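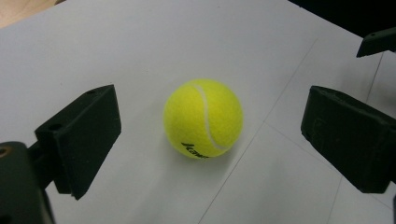

Lurko compares two gripper fingers before May order

12 March 2024

Lurko, the company that supplies sorting equipment to sports clubs and rental shops, has finished the first round of a comparison between two sets of fingers for its hand-held gripper. The work was done at the firm's Igwe workshop and used a tennis ball as the main test object.

The two sets are the same length and fit the same mount. One has a hard, flat face. The other, supplied by Vitiren, has a thin rubber layer glued over the face. Lurko wants to choose one of them before it orders parts in May.

Sevim Kurtuluş, who leads the gripper project, said the tennis ball was picked because customers handle a lot of them and because felt behaves differently from the smooth plastic parts the company tested last year.

"With a smooth ball you see a slip right away," she said. "Felt holds on for a while and then lets go when you turn your wrist. We wanted to know which fingers give you more time."

Each set was used for 50 picks on the first day. The operator started with the fingers open, closed them on the ball, lifted it, turned the tool a quarter turn and set the ball down again. Two operators, Güven Akbulut and Beril Uysal, took turns so that the results would not depend on one person's grip.

The hard fingers dropped the ball 16 times. The rubber-faced set did better on the lift but was slower to release, and the ball sometimes rolled a short way after it was put down. Uysal said she preferred the hard fingers for placing and the rubber ones for carrying. 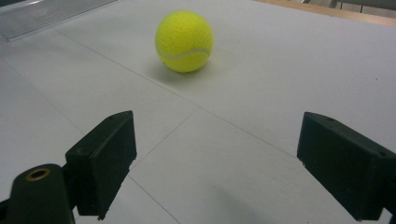

The gripper open in front of the ball during the comparison at Lurko's Igwe workshop.

The test also covered camera settings. The camera rides on the tool and has to keep both fingers and the object in view as the hand moves in. Akbulut said the low setting lost the ball behind the fingers at close range, so the team moved to a wider view on the second day and recorded 106 more picks with it. Those recordings will be used to train the controller for a fixed arm that Lurko plans to install at a customer site.

The controller software comes from Gendemis. Ekrem Güneş, an engineer there, said the present version had been trained on 322 recordings, most of them of boxes and bottles, and still closes too early on round objects. A new version is due once the tennis ball recordings have been checked.

Lurko has not said what the fingers will cost. Kurtuluş said the price difference between the two sets is small, but the rubber layer wears and would have to be replaced, and the company has not yet measured how often.

A second round will repeat the picks with older, worn balls and with two balls lying side by side. Umut Karabulut, who runs the workshop, said the bench is booked for it through the end of next week. Results will go to customers who signed up for the trial program.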